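**Druma 共用工作楼 使用人例会纪要**

时间:五月例会,晚上七点开始
地点:一楼大间
主持:Dorota Ziółkowski
记录:Lies Prins
出席:Dorota Ziółkowski、Lies Prins、Tharindu Siriwardena、Weronika Szczepańska,以及各工作间代表
请假:Leokadia Zieliński(书面意见已提前发来,在第三、第六项宣读)

## 一、上次纪要

上次纪要通过,改动一处:后院自行车棚的钥匙由二楼前台保管,原稿误写为一楼。Lies 已更正,存档版本以更正后的为准。

上次遗留事项:

- 楼梯间照明:已换灯,二楼拐角那盏仍然延时过短,人还没走到门口就灭。Tharindu 再联系电工。
- 信箱标签:完成。搬走的两家名字已经撤下,邮件由前台转寄到六月底。
- 后门闭门器:没有完成。配件订错型号,已退。

## 二、供暖费用分摊

去年冬天的账单已经收到,Weronika 把各间的分摊表发给了大家。争议集中在三楼。三楼北侧两间认为按面积分摊不合理,那一侧的管子整个冬天都不热,住户自己带了电暖器,电费又另外出了一份。

Weronika 说明,合同里写的是按面积,中途改算法需要所有使用人签字。她问过 Turar 物业,对方答复可以加装分户计量,但要在供暖季之前施工,费用由楼里承担。具体报价还没有给。

讨论比较长。Dorota 提出本年度先照合同结算,同时从公共维修款里拿出 1000 元补贴三楼北侧,作为一次性处理,不作为以后的先例。有代表问这笔钱会不会影响屋顶排水沟的清理,Weronika 答复不影响,排水沟已另外留出预算。

表决:补贴方案通过,反对 3 票。反对的代表要求在纪要里写明,他们不反对补贴本身,反对的是没有报价就先动维修款。

待办:

- Weronika 向 Turar 索要分户计量的书面报价,下次例会前发给全体。
- 三楼北侧提供整个冬天的室温记录,没有记录的,写一份书面说明也可以。

## 三、公共厨房

宣读 Leokadia 的书面意见,大意如下:冰箱里过期的东西太多,贴了名字也没有用,贴名字的人自己都不记得;建议每月最后一个工作日晚上清空,没有写日期的一律处理掉。洗碗机早上经常是满的,干净的和脏的混在一起,谁也不敢拿。

与会者基本同意清空的做法。一楼陶艺间提出,他们放在冷冻层的一盒釉料样品不是食物,但一直有人挪动。Dorota 认为釉料本来就不应该放在食品冰箱里,陶艺间同意搬走。

洗碗机:晚上最后离开的人启动,早上第一个用厨房的人清空。Tharindu 觉得这样等于总是同一个人清空,他每天七点半到。改为按楼层轮流,一楼先开始,轮值表贴在冰箱侧面。

咖啡豆继续由 Bednarek 供货。上个月送来的那一批偏酸,有几家不喜欢,二楼倒是觉得比原来的好。先不换,下次订货的时候问一下有没有烘得深一点的。

## 四、大间与工作台的预约

一楼大间的预约仍然混乱。纸质登记本和网上日历同时在用,两边对不上。上个月出现两起冲突,一起是装订课和版画间撞在同一个晚上,另一起是有人登记了整个下午却没有来。

决定:

1. 纸质登记本从下月起取消,只用网上日历。
2. 预约要写明用途和大概人数。
3. 开始后半小时没有人到场,视为放弃,别人可以使用。
4. 同一家连续预约最长 4 天,超过的要先在群里说一声。

Weronika 问不会用网上日历的人怎么办。前台可以代为登记,打电话或者当面说都行。

关于台面:用完请收拾干净,胶水和颜料当天擦掉。台面上用胶带做的分格属于使用者正在进行的工作,别人不要自行撕掉或者改贴;预约结束以后由贴的人自己清理,残胶也要清。裁纸刀不能直接在台面上裁,切割垫在窗边的柜子里,用完放回去。
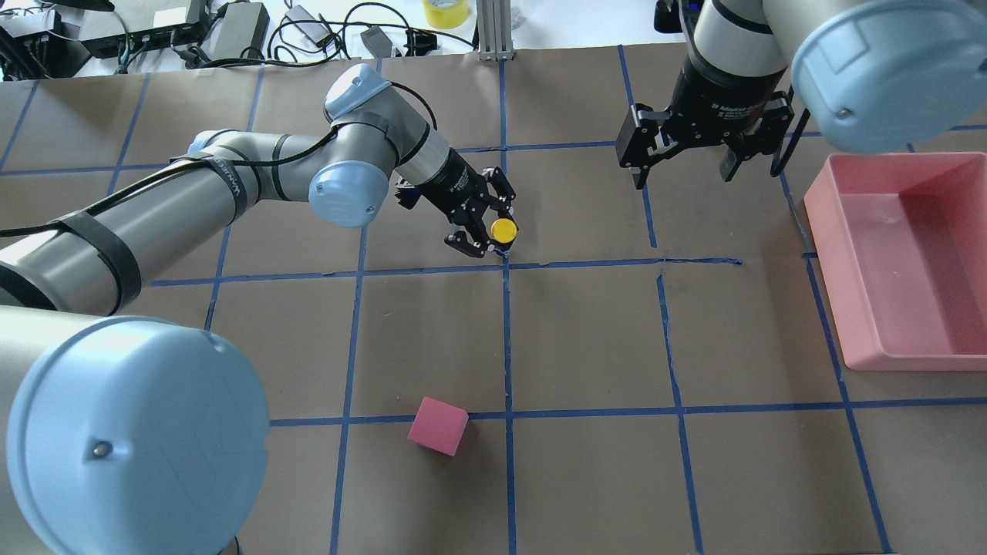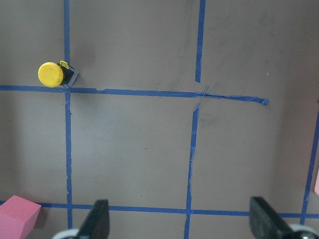
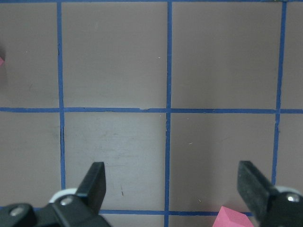
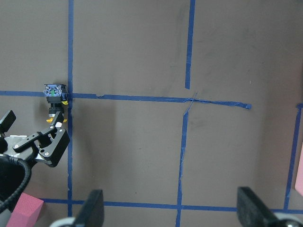
附图:用蓝色胶带分格的台面。

装订间询问胶带能不能由楼里统一采购。Dorota 的意见是各家用量差别太大,统一采购以后又要分账,比较麻烦。维持各家自备。

## 五、五月开放日

开放日定在本月下旬,具体哪一天等市集那边的通知,要避开广场上的活动。目前有 39 人通过网上表格报名参加体验课,其中版画和陶艺最多,装订只有几个人。装订间表示人少也开,材料已经备好。

各项分工如下:

| 事项 | 负责 | 说明 |
|---|---|---|
| 海报与指路牌 | Lies Prins | 沿用去年的版式,颜色重新调 |
| 入口接待 | Leokadia Zieliński | 需要再找一位替班 |
| 体验课时间表 | Weronika Szczepańska | 各间把时段报给她 |
| 桌椅搬运与复原 | Tharindu Siriwardena | 前一天晚上七点集合 |
| 饮料点心 | 一楼各间 | 由一楼自己商量 |

指路牌:去年有参观者直接走进三楼的私人工作间,三楼要求今年在楼梯口设隔挡。Lies 会做一块牌子,写“以上楼层不开放”,再拉一根绳子。二楼走廊开放,但各间的门开不开由各家自己决定。

海报印刷:Bineo 印刷店给的价格和去年相同,条件是文件要提前一周交。Lies 希望各间在本周内把名称和一句话介绍发给她,过时不候。去年有三家的名称印错,今年她会在交印之前把校样发到群里,请各家自己看一遍。没有回复的,按没有意见处理。

体验课收费:陶艺间想提高价格,理由是窑的电费涨了。版画间不赞成同一天里各间价格差得太多,参观者会来问。讨论之后没有统一,价格各间自己定,但要在时间表上写清楚,不能到现场再加钱。

儿童:十岁以下要有大人陪同。刀具和窑房附近不接待儿童。

音乐:不安排。去年隔壁楼有投诉,今年 Dorota 提前写信给邻居,说明开放时间和结束时间。

## 六、噪音与晚间使用

Leokadia 的书面意见第二部分:木工间晚上九点以后仍然在用台锯,她的工作间在正上方,录音没有办法进行。她希望把安静时间提前到晚上八点。

木工间代表回应,白天他们有人要上班,只有晚上能来,八点太早。双方没有当场谈妥。Dorota 提议先试行一个月:工作日晚上八点半以后不开台锯和吸尘机,手工工具不限;Leokadia 有录音的日子提前写在日历上,木工间尽量避开。木工间同意试行,并要求把“尽量”两个字写进纪要。

周末安排暂不改动。

另外有人反映晚上离开的时候后门没有锁好,早上来的时候门是开着的。在闭门器修好之前,最后离开的人请用手拉一下门,确认锁上再走。

## 七、垃圾与回收

纸板箱要拆平。后院的回收箱经常被没有拆的大箱子占满,收运的人不肯多拿,结果在墙边堆了两周。

溶剂和沾了溶剂的布不能扔进普通垃圾。版画间有一只带盖的铁桶,其他间如果需要可以和他们一起用,处理费按次平摊。Tharindu 去问收运公司危险废物是否可以上门取,目前都是版画间自己开车送。

旧家具:二楼走廊那张沙发没有人认领,下次例会之前再没有人要就处理掉。走廊里不能放东西,消防检查的时候已经提过。

## 八、其他

- 新使用人:二楼空出来的小间有两家来看过,其中一家做皮具,想先租半年。合同最短期限是一年。Weronika 去和 Turar 商量能不能破例。
- 无线网络:三楼西侧信号差,Tharindu 手里有一台闲置的路由器,拿来试试。
- 急救箱:创可贴和烧伤敷料用完了,Lies 补。用了东西的人请在箱盖里面的纸上划一下。
- 工具借用:一楼的长梯借出去没有登记,至今没有还。请借走的人放回楼梯下面。
- 植物:二楼窗台上的几盆由谁浇水没有定下来,暂时由前台代管。

会议于晚上九点一刻结束。下次例会的日期由 Dorota 在群里另行通知,需要列入议程的事项请直接发给 Lies。

记录:Lies Prins
审阅:Dorota Ziółkowski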